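Home Care > Bathroom > Storage and Plumbing

Toothpaste residue in basin trap
Posted by Tín Lục, July 2020

Slow drain, Cornitz basin, 60 mm trap seal. Grey paste in the bend. Is toothpaste the cause?

gotunen_fan: Partly. The abrasive settles at low flow. Run the tap longer after you spit.

drainhead759: Disagree. Hair is the binder. Paste alone rinses through. Fit a strainer.

gotunen_fan: I've cleared three traps with no hair in them at all.

Tín Lục: No strainer at present. Same type of tube for years.

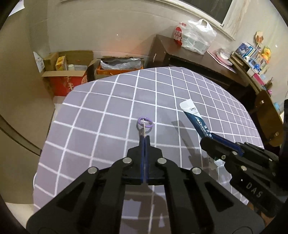 Toothpaste, white and navy tube.

drainhead759: Pull the trap and check for hair before you blame the paste.

Related threads
Katside mixer tap dripping
Nishad pop-up waste, seal colour
Descaling a shower head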